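Contaminación cruzada entre placas de PCR al extraer ADN de hoja

atby_lab
12 de agosto de 2021

Trabajo con extracciones de ADN de hoja en formato de placa, protocolo CTAB modificado, y desde julio me aparecen alelos ajenos en los controles negativos de los microsatélites. El control sin molde de la PCR sale limpio. El blanco de extracción, no: da picos bajos pero por encima del umbral, en dos marcadores concretos. Los oligos son nuevos y ya he cambiado el agua y la polimerasa. El molino de bolas es un Pustow antiguo, con adaptadores para tiras. ¿Por dónde conviene seguir?

Cerkititz

Si el control de PCR está limpio y el de extracción no, el problema es anterior a la mezcla de reacción. Cambiar la polimerasa no aporta nada. Yo miraría la molienda: las tapas de las tiras se deforman con la vibración y sale polvo de tejido. Centrifuga antes de abrir y no reutilices tapas.
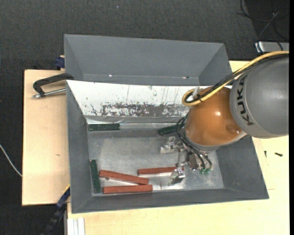
Otra fuente habitual es la bandeja donde se apoyan las tiras al sacarlas del molino. El polvo vegetal se queda en las paredes y en las esquinas, y de ahí pasa a los guantes. Una cubeta gris de paredes inclinadas, con un panel lleno de manchas pardas y arañazos verticales como la de la foto, no la pondría en la zona de preextracción. Lejía al 10 %, aclarado y etanol, y si la superficie está rayada, sustituirla. Pon además 3 blancos por placa en posiciones no contiguas. Si solo fallan los que están junto a muestras, es salpicadura. Si fallan todos con el mismo perfil, es un reactivo.

Naidoo

De acuerdo con lo anterior, con un matiz. Que aparezca solo en dos marcadores puede deberse a que son los que amplifican mejor con poco molde. Compara los alelos del blanco con los genotipos de la misma placa y con los de la placa anterior. Si coinciden con los de la anterior, revisa el bloque y los adaptadores. Baja también los ciclos: con 40 se ve cualquier traza. Yo uso unos 30 para microsatélites de hoja y el ruido del blanco queda por debajo del umbral, aunque eso no elimina la contaminación, solo deja de verse.

pipeta_floja

A mí me pasaba lo mismo y era el CTAB. Prepáralo de nuevo y ya está.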